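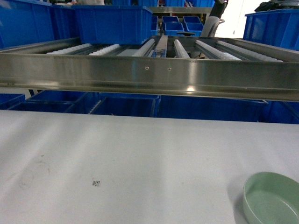 Shared mailboxes are moving, and a word on archives

Hello again, everyone, and thank you for being so patient over the summer while we got the new mail server settled in. Most of you won't have noticed a thing, and we're very happy about that!

The next job is the shared mailboxes. There are 32 of them, and we'll be moving them across in two batches, with the first 18 going over in the evening, after 20:00, so that the front desk and billing people can finish their day in peace. When you open Outlook the next morning, the shared folder may be missing from the left-hand side. Please don't add it back by hand (I know it's tempting, I did it myself on the test account and ended up with two of everything). Close Outlook completely, open it again, and give it a few minutes to catch up.

If the folder still hasn't come back by lunch, write to Polyxeni Sfakianakis with the name of the mailbox and the name of your computer, and she'll check your permissions.

One more thing while I have you. Old archive files, the ones ending in .pst, won't move on their own. If you keep one on your desktop or on a network drive, copy it into your Flustlow folder and let me know it's there. I'd love to have them all in before December, when the old server gets switched off for good.

Fotis Tsolakis
2020-09-25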